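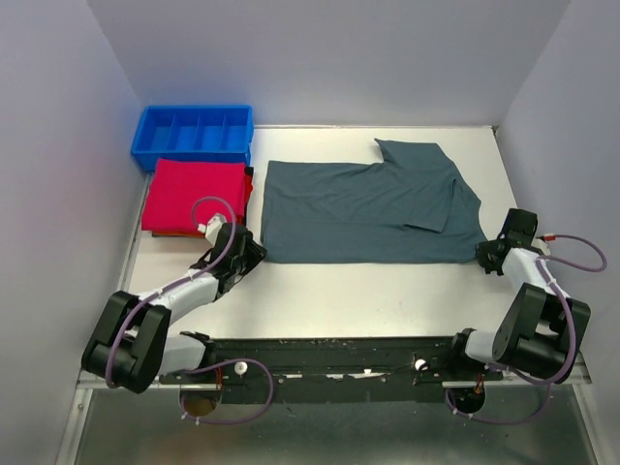

Folding table, Thursday

Shirts from the Mellerance order are folded on the white table and stacked in front of the blue bin. The bin is a Kütt with four compartments, which we keep for small items. Open the gallery for larger versions.

Red goes on top of the stack, with the darker colors underneath. Each shirt is laid sideways, hem to the left, and the sleeves are turned in before the body is folded. The table is 80 cm deep, enough for an adult large.

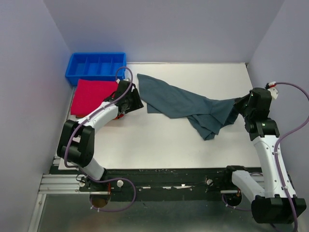 Dark T-shirts show every crease, so they get smoothed by hand a second time if needed. Finished stacks go to the Wesora shelf, 10 shirts to a stack. The full order is 75 shirts.

Next gallery: towels and pillowcases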